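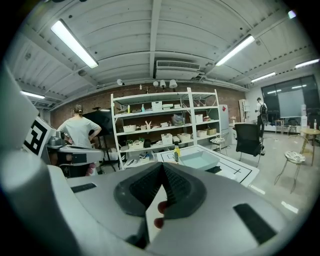

Wendwood Kistari 4-Level Metal Shelving Unit, White
Reviewed 5/30/18

I don't trust shelving that comes with a lifestyle photo. The Kistari page has one, with a fern on it, and the copy says the unit "brings calm to any workspace." It's a rack. I wanted to know whether it would stand up straight and whether I could get at the boxes on the top level without swearing.

Short answer: it stands up straight, mostly. The swearing depends on how tall you are.

Assembly

Wendwood claims 26 minutes for one person. I'd like to meet that person. The uprights come in halves and the joining sleeves are tight enough that I went looking for a rubber mallet, which the instructions never mention. The instructions are all drawings, and the drawing for the second level has the crossbar facing the wrong way. I put it together as shown, took it apart again and did it the other way around. With a helper holding the far end it would be a much easier job. Alone, you spend a lot of time propping things with your knee.

The hardware bag had one bolt more than the parts list. I still don't know if that's a spare or if there's a hole somewhere I missed.

Stability

The box says 400 pounds total, spread evenly. I have no way of testing that and I doubt most buyers do either. What I can say is that with ordinary shop storage on all four levels – boxes, baskets, bags of small stuff – none of the shelves has a bow in it that I can see with a level laid across. Side to side it's stiff. Front to back it isn't, at least until you fix it to something. There's a wall strap included, and the screw that comes with it is meant for drywall. If your wall is brick you'll need to buy your own anchors and own a masonry bit. For a product sold as a workshop rack I find that a little cheap.

The feet adjust, which I was ready to be rude about, but they work. Our floor slopes and I got the unit plumb without shims.

Using it

Four levels sounds like plenty and then you start loading. The gaps between shelves are set by slots, and the slots are far enough apart that you end up choosing between too much air and not quite enough. I wanted a basket to slide in with room for a hand above it. One slot down, there was room for a second basket. One slot up, I was scraping my knuckles. I left it at the bigger gap and I'm not happy about it.

The top level is where the things you never use go to live. Light boxes are fine up there. I'd keep small bottles off it, or at least put them in a tray, as there's no lip at the front and you can't see what your fingers are about to knock.

Bags are a nuisance on any open shelf and this one is no different. A clear plastic bag at least shows you what's inside, but it slumps, and then it leans on whatever is next to it. Put bags between two boxes and they behave. Small loose packages want a box of their own. White boxes on a white rack do look tidy, I'll give Wendwood that, right up to the moment you need something and every box is the same. Label them on the front, before they go up.

Finish

White shows everything. I got a black scuff on the front edge the first day and it came off with dish soap, but a scratch from a metal toolbox did not. The matching touch-up pen is sold separately. Of course it is. Under bright overhead lights the finish has a faint orange-peel look that you won't notice unless you're writing a review.

Compared with the others

I had a Bolger rack before this, gray, uglier, with closer slots. It rusted at the feet after a February leak, so I can't call it a winner, but I miss those slots. The Rumov version looks almost the same as the Kistari in the store and the shelves flexed when I leaned on them, so I put it back.

Should you buy it?

At the sale price, yes, if your loads are light to medium and you're willing to get your own wall anchors. At full price I'd wait. The website shows 700 reviews and nearly all of them are five stars, many written before anybody could have finished putting the thing together. I read through 11 of the longer ones and only two mentioned the wall strap.

Three stars out of five. I may add half a star if the paint holds up through another winter.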